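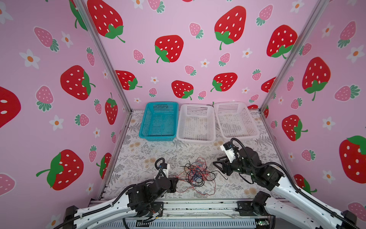

Chapter 5
Language Programs and the Volunteers Who Run Them

A community language program usually starts with a room, a few hours a week and someone willing to teach. What comes next is harder. Learners arrive at different levels, volunteers leave in December, and the money runs out before the course does.

This chapter follows one program in the town of Dukholm. Aníbal Cusi opened it with 26 adult learners and no textbook. Classes met twice a week, and each learner was paired with a conversation partner from the Indora neighborhood. By the second year there were 100 learners and a waiting list – and the pairing system had begun to fail.

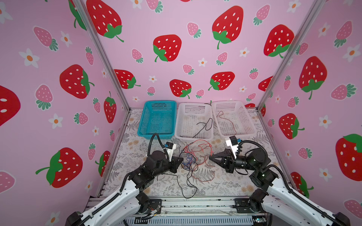 Figure 5.1 Two robot arms with a tangle of red, blue and black wires between their grippers.

We look first at placement: how a short interview can sort beginners from learners who read well but rarely speak. Section 5.2 turns to volunteer training, using the notes Kaiwen Wei kept as coordinator. Section 5.3 covers budgets for small programs.

Before reading on, write down what you would ask a new learner in a five-minute interview. Keep the list – you will need it in Section 5.1.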